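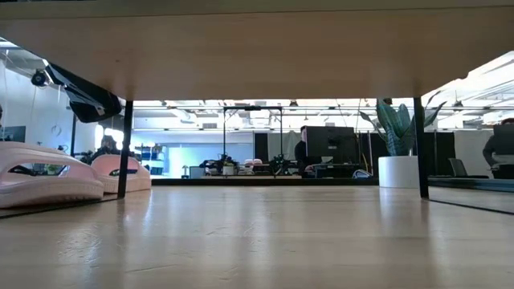 Light wood tabletop on thin black legs.

Home | Kitchen | Workshop | Records & Audio

Storing and Cleaning Vinyl LPs at Home

5 April 2018, by Lauri Heiskanen
2 min read

Stand records upright. A stack laid flat puts the full weight on the bottom sleeve and leaves ring wear on the cover. Fit a divider every 5 inches so that nothing leans.

Keep the shelf away from radiators and direct sun. Check the load rating before filling it: 88 LPs in single sleeves weigh about 45 pounds, and gatefolds add more.

Replace paper inner sleeves with polyethylene ones. Leave the shrink wrap off, as it can tighten and bow the jacket. 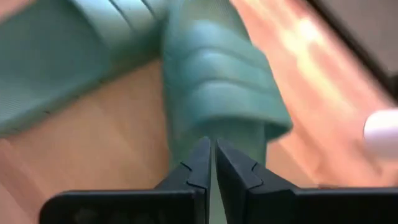

Green slides on a wood-look floor.

Brush each side dry before play, holding the brush still for two or three turns and then sweeping outward. For fingerprints, use distilled water and a microfiber cloth, following the grooves. Keep the label dry. Let the disc stand in a rack until no moisture shows.

Clean the stylus from back to front only. Note the hours of use on a card inside the turntable lid. I start mine over each October.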